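About Fuletura

Fuletura was started by Leokadia Nowicki and Henryk Wieczorek, who had worked together for six years in a machine shop at Kular. They were tired of writing a new program each time a customer changed a part. Now we are a small firm which gathers examples, so that a robot can learn machine tending from them.

Most of our examples are made in simulation. A person guides the simulated arm through one task, from the first approach to the retreat, and the computer saves every movement together with the views of several cameras. One such recording we call an episode. 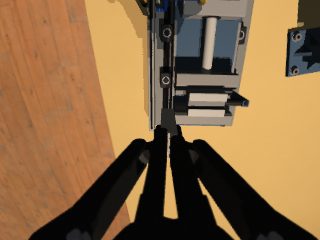 Close view of the gripper at the fixture

Our first set, which has the name Bahrami, contains 329 episodes of work at a vise. It took us three months, and a good part of this time was spent on throwing episodes away. If the operator hesitates too long or pushes against a jaw, we do not keep the recording. Henryk checks each one himself and he is strict, also with his own.

The cell is modelled with a FANUC CRX arm, and the vise has its rod, its fittings and its blue tubes. We think small things like these should stay in the model, for the reason that a learning system will meet them later in a real workshop.

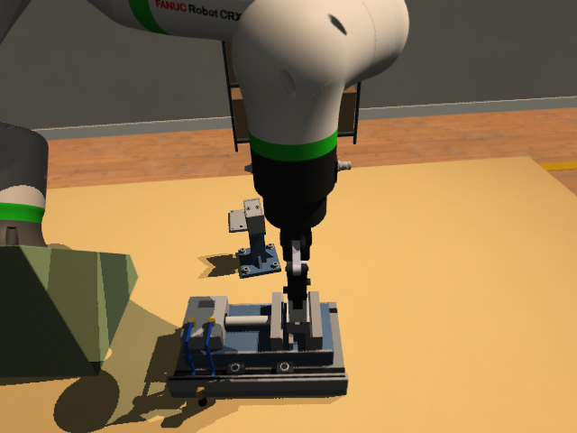
Picture: Fuletura, simulation group

Our operators come from the trade. Before they record anything for a customer they practise with us for two weeks, and in this time they learn to move in an even way and to correct a mistake calmly. A few corrected mistakes remain in the set on purpose. Leokadia prepares the written notes which belong to every episode.
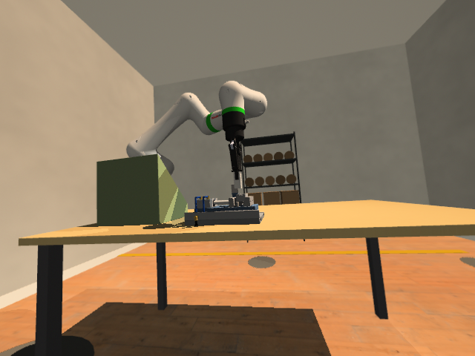
The whole cell, with table, arm and shelving

Since October we also have a second room, in Triston, where customers can sit beside an operator and try the controls. Many of them arrive with a drawing of their own fixture, and this is very welcome.
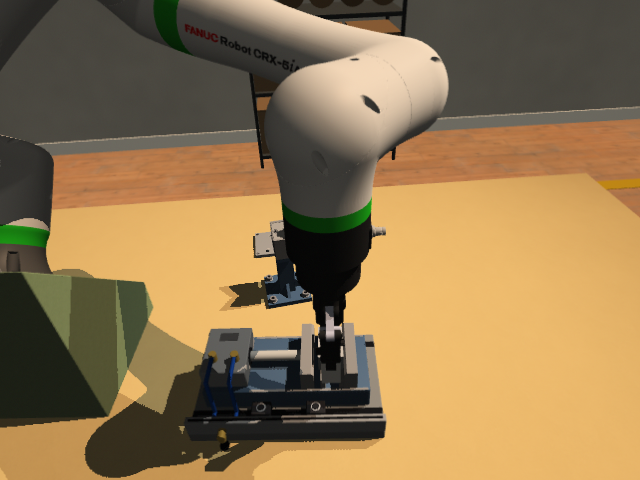 Gripper between the vise jaws

We deliver the episodes with the notes and with a list of what was refused. If you would like to visit us, please write to Leokadia some days before. Mornings are better, as in the afternoon we are usually recording.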